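Everything in Its Place: Tidying a Shared Work Table

Final project report
Tia Dunmore
Household Organization and Design, Tunstall Community College

Why I picked this project

When our instructor asked us to choose a space "that bothers you a little every day," I knew right away what mine would be. The shared work table in our studio is where people make signs, eat lunch, wrap presents, drop off groceries and leave things they mean to come back for. I have lost two good pairs of scissors to that table. I also love it, because it's the spot where I got to know most of the people in my program, usually while one of us was looking for something.

My first idea was much bigger. I wanted to redo the whole studio, with new shelves along the long wall and a coat area by the door, and I had even priced out a shelving system called Droteo before my instructor gently reminded me that the project was supposed to fit in one semester. She was right (she usually is), and so I shrank the plan down to one table, the rack that stands on it, and the habits of the people who use it.

What I wanted to find out

The question I wrote in my proposal was this: can a small group keep a shared table clear if every kind of item has an easy place to go, without labels all over everything and without anyone being put in charge? I wanted to see if the furniture could do some of the reminding for us. I grew up in a house where my grandmother did all the reminding, and I know how tiring that was for her and for the rest of us.

Measuring and planning

I started with a tape measure and a pad of graph paper. The assignment asked us to work out the surface we were dealing with in square inches, and ours came to 2,283 once I had rounded off the corners. That sounds like a lot of table. It goes fast when you set down a backpack, a lunch and a poster board, and I drew all three to scale to prove it to myself.

I also gave myself a time limit. The whole thing, from measuring to the last wipe of the cloth, had to fit in 180 minutes of hands-on work, so that another student could do the same thing in one long afternoon. The planning doesn't count in that total, and I'll admit the planning took up several evenings and most of a bag of pretzels.

Sorting by how we use things

The textbook way is to sort by type, with paper in one place, writing tools in another and food somewhere else entirely. I tried that first on paper and it looked beautiful. Then I thought through an ordinary day at the table and saw that the types get mixed up constantly. Somebody is coloring a sign and wants a snack. Somebody comes in from the store with a bag in one hand and needs a spot for it before they can sit down.

So I sorted by reach instead. Things that stay on the table all week go in the rack at the back. Things that come and go with a person, such as a shopping bag, get the open surface just in front of the rack. Food gets a tray of its own, toward the right, so crumbs have somewhere to land that can be picked up and carried to the sink.

The rack took me the longest to make up my mind about. I looked at a plastic bin set from Kutow and a metal one from Stesto, and both would have held more. In the end I stayed with wood. The open rails let you see what's inside from your chair, and the orange-brown color warms up a corner that is otherwise all gray wall. I set it on the diagonal, across the corner, after trying it flat against the back and finding that the left end was a long stretch for anyone sitting on the right.

The markers went in side by side, so the colored ends line up and you can pick out the red or the green without pulling out the whole set. The jar with the blue-and-white lid went in toward the left end. The pale box fit in below the markers, and there was still room for small odds and ends. On the open part of the table I planned for one bag and one tray, and I chose the white tray with the strawberries on it because it makes me happy and because bread looks nice on it.

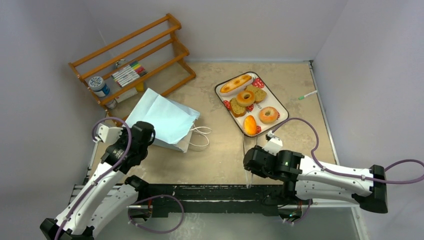 What worked

The tray was the clear winner. I had expected people to ignore it, and they took to it almost at once. I think having a rim makes a difference. A thin black edge is enough to tell your hand that the bread belongs inside it, and the rounded corners are easy to wipe. A classmate told me she had started carrying the tray over to the sink without thinking about it, and I wrote that down word for word because it was just what I had hoped to hear.

Turning the rack across the corner was a good decision too. It uses up a triangle of table that nobody was working on anyway, and it leaves the front open. The one drawback is the little pocket behind it, where dust gathers. I clean it with a dry paintbrush, which is a trick I learned from my grandmother and her piano.

What did not work so well

Bags are hard! A paper bag that's full will stand up politely, but once it's empty it tips over, and then it covers far more of the table than you'd expect. The light blue one with the white cord handles shows how much room one takes. On its side it takes up much of the space I had planned to keep free in front of the rack, and the handles spread out even farther. I went back and forth on whether an empty bag should be folded and slipped behind the rack or hung on a hook. I like the look of a hook better, but folding is free and doesn't call for drilling.

Small things in the rack are the other weak point. The same gaps that let you see everything also make it easy for a lower rail to hide half of something little, and you end up bending down to look. A shallow dish set inside the rack would probably fix this. I would like one in a plain color so that it doesn't compete with the markers.

I also underestimated how attached people are to leaving things where they left them. One person was quite upset when I moved a jar a hand's width to the left, and we had a long and very friendly talk about it over coffee. I moved it back.

Sharing the project

We presented our projects at the open house on Saturday, October 27, 2018, each with a poster and a short talk. The word limit on the written part was 3,000, and I came in well under it, which surprised everyone who knows me. The most common question I got was about cost, and I was glad to say that most of what I used was already in the building. The second most common was where I got the tray. (It was a gift from my aunt, and I'm sorry to say I don't know the store.)

If I did it again

I would start by watching the table for a week before moving anything. I did my thinking first and my watching second, and a few of my early drawings had to be thrown away as a result. I would also ask people to bring one thing they were willing to take home, since the easiest item to find a place for is one that doesn't live on the table anymore.

In December I'm hoping to try the same approach on the supply closet, which is smaller than the table and, I'm afraid, a good deal worse. My instructor has already agreed to it, and I have a fresh pad of graph paper.

Thank you

My thanks to everyone who shares the table, for letting me fuss over it and for answering my questions with their mouths full. Thanks also to my aunt for the strawberries, and to my grandmother, who read the first draft over the phone with me and told me to dust behind the rack.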